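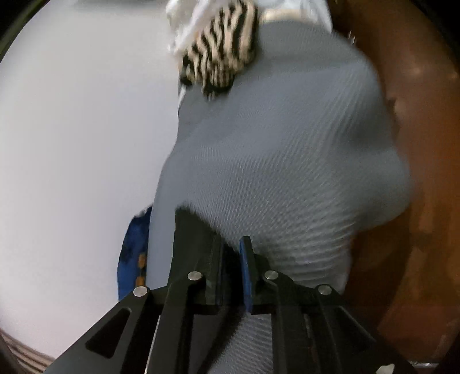 **Knit fabric** is cloth made out of loops. Woven cloth is made from threads crossing over and under each other, but a knit is one long yarn (or a whole crowd of yarns) looped through itself again and again, row upon row. T-shirts are knit. So are jumpers, socks, beanies, most trackpants and that stretchy fitted sheet that never folds properly. I've been writing this page for the household section of the Lumanlan wiki on and off since September, mostly on Sunday mornings with a basket of washing beside me, so please forgive the laundry bias!

## Structure

Every knit is built from a loop, and the loop is where the stretch comes from. Pull on a jumper and the yarn itself hardly gets longer; the loops just change shape, going skinny one way and fat the other. Let go and they mostly spring back. I say mostly, as anyone who's hung a wet cardigan by the shoulders will know.

There are 2 main families:

- **Weft knits**, where the yarn travels sideways across the cloth. All ordinary hand knitting is weft knitting, and so is T-shirt jersey. Plenty of weft knits will ladder if you snag them.
- **Warp knits**, where lots of yarns run up the length and zigzag into their neighbours. Tricot is one, and so is a lot of swimwear. They're much harder to unravel.

The vertical columns of loops are called *wales* and the horizontal rows are called *courses*. I mixed these up for years. What finally stuck was thinking of corduroy, which has wales too, running up and down your legs (corduroy is woven, mind you, so don't take the comparison any further than that).

## Common types

**Jersey** is the plain one, smooth on the front with little bumps on the back. Cut edges curl up like old sandwiches, which drives me mad at the sewing machine.

**Rib** alternates knit and purl columns, so you get ridges and a lot of sideways give. Cuffs, collars and waistbands are usually rib.

**Interlock** is like two ribs locked together. It's thicker than jersey, looks the same on both sides and lies flat when you cut it. My favourite for kids' pyjamas.

**French terry** has loops left loose on the back, and **fleece-backed** knits have those loops brushed up until they're fuzzy.

**Sweater knit** is the shop name for anything that looks as though it could've come off a pair of needles. It covers an awful lot of ground, so have a feel before you buy.

## How it drapes and creases

A knit doesn't crease like a cotton shirt does. Bunch it up in your hand and it makes big soft rolls and mounds, and the ridges bend along with the cloth instead of breaking into sharp lines. Light grey shows this off beautifully, by the way, much better than navy or black, where the texture pretty well vanishes unless you're standing at a window.

It does hold a fold if it sits under weight for long enough. I had a grey Numier throw at the bottom of the linen cupboard all winter and the line down the middle took a wash and a good steam to shift.

Ridges that slant across the cloth can mean a few things. Sometimes the stitch pattern is meant to travel diagonally. Sometimes the fabric has just been pulled off straight, and a gentle tug on the opposite corners brings it back. And sometimes it's *spirality*, a twist that comes from the yarn, and that's the reason the side seams on cheap T-shirts wander around to your belly button. You can't iron that one out, I'm afraid. I've tried.

## Washing and drying

Turn it inside out, use cool water, and don't cram the machine. A mesh bag helps with anything open or snaggy. Wool wants a wool wash and as little agitation as you can manage, or it felts, and then it belongs to a teddy bear.

Please don't wring it! Roll it up in a dry towel and press down. Heavy knits should dry flat in the shade, and I use a Drurden rack with a mesh top that sits over the bath. Light jersey is fine on the line, pegged at the hem or under the arms so the peg marks don't show.

## Folding and storage

Fold, don't hang, for anything with a bit of weight. The old reliable method goes face down, sleeves in, sides in, then bottom up to the neck. Pick it up with your whole hand or from underneath, as a small pinch at one spot drags the loops and can leave a little peak in the cloth.

For throws and blankets I fold lengthways first and then roll. Rolatness boxes are a nice depth for this, and 3 rolled throws go across the bottom with room for socks down the side.

## Pilling and snags

Pills are loose fibres that have rubbed into balls, usually under the arms or wherever a bag strap sits. A fabric comb or a battery shaver takes them off, with the cloth laid flat and not stretched.

Never cut a snagged loop. Ease it through to the back with a crochet hook or a blunt needle, then stretch the area lightly both ways till the stitches even up.

## See also

- Woven fabric
- Blocking (knitting)
- Linen cupboards
- Clothes airers and drying racks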